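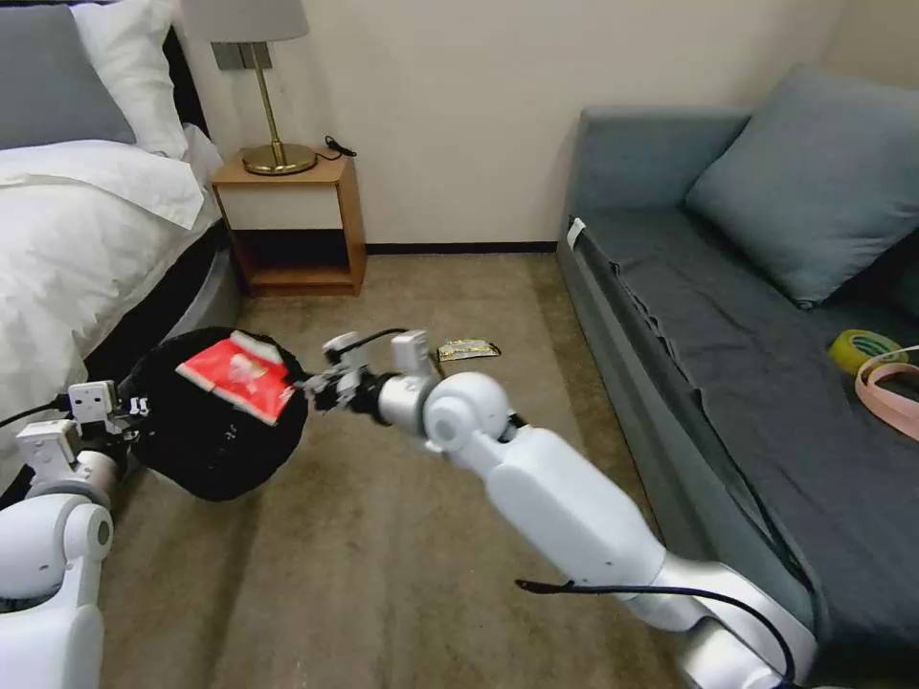 A reader in Brilstead wrote to say that her automatic gains two minutes a day and asked whether it needs a service. It might, but check for magnetism first. You can do that at home, and put it right too.

Checking the watch

Lay a small compass flat on a table, away from phones and speakers. Move the watch slowly over it. If the needle swings hard or flickers, the hairspring is probably magnetised. A steel case can pull the needle slightly, so compare it with a watch you know runs well.

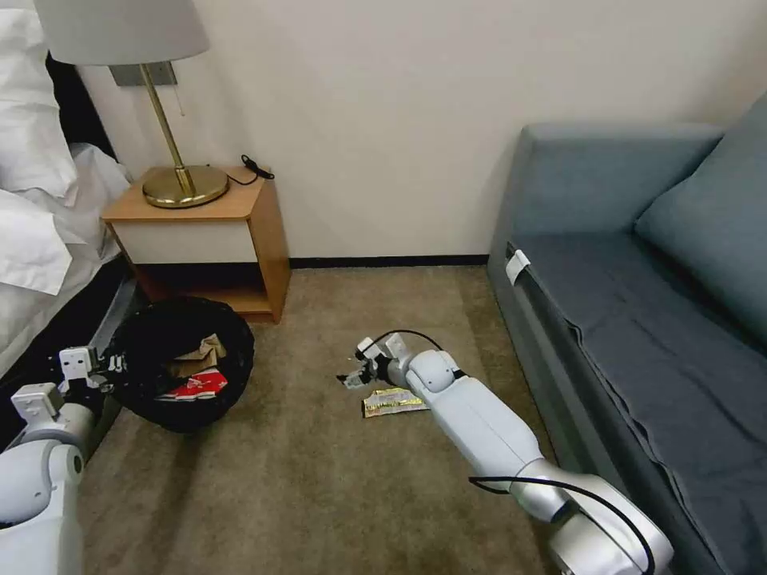

Keep watches clear of magnetic bag clasps.

Using the demagnetiser

I use the Zidia 400, a plain box with one button. The Arrieta pad does the same job and costs a bit more.

1. Plug it in and put the watch on top, dial up.
2. Press and hold the button.
3. Lift the watch straight up, slowly, until it is at arm's length.
4. Let go of the button.

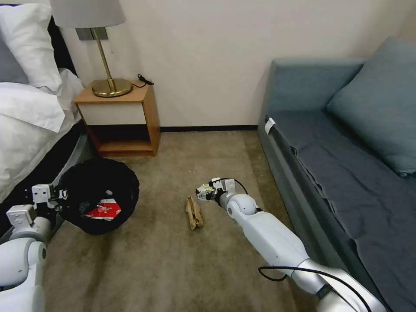 Don't release the button while the watch is still near the box. That can leave it more magnetised than before. If it happens, start again from step 1. Don't hold the button down for more than 7 seconds either, as these cheap coils get hot - let the box cool between tries.

Set the watch against a reliable clock and wear it for a full day. My old Wumer diver was gaining almost 400 seconds a day in February and came back to normal after two passes. If yours still runs fast, the fault lies elsewhere and a watchmaker should look at it.

Quartz watches seldom need any of this. Take the battery out before you try it on one.

Updated 2018-04-22

Comments

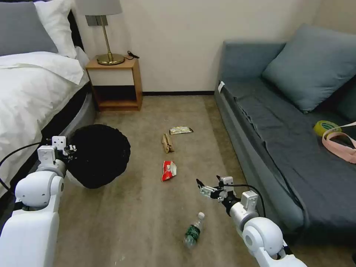

Would this be safe for a chronograph? Mine runs fine until I start the stopwatch, then it loses time.

Reply from the author: Yes, it's safe, with the stopwatch off. Your trouble sounds more like low power, so wind it fully and time it again first.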